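**Interlibrary loans at Praston – worth the wait?**

**hamdia_t:** Lovely people on the desk, but my thesis book took 35 days to arrive. Has anyone had better luck through Ingate?

**archiemciver:** Ingate was quicker for me in December, though I did ask for a scan of one chapter – much kinder on everybody, I think.

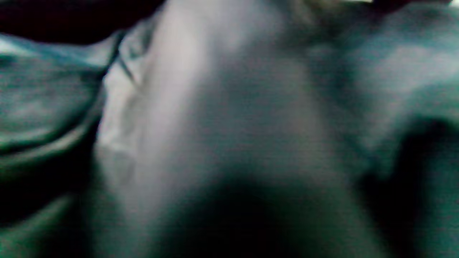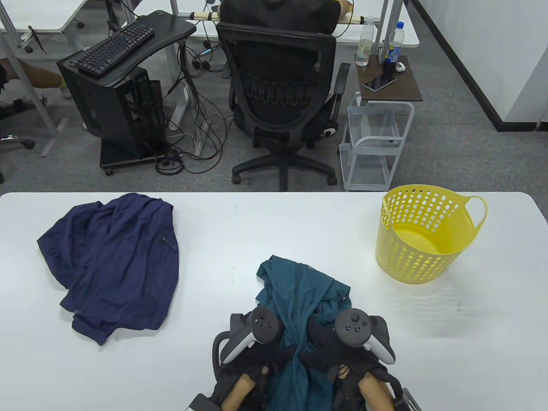
*Posted by Natnael Derese · 14 March 2018 · 219 posts*

I can't quite agree, Archie, much as I love a scan! My chapter came without its footnotes, and I had to order the whole book in the end.

**hamdia_t:** Oh dear, I need the footnotes too. I'll stay with Praston, then.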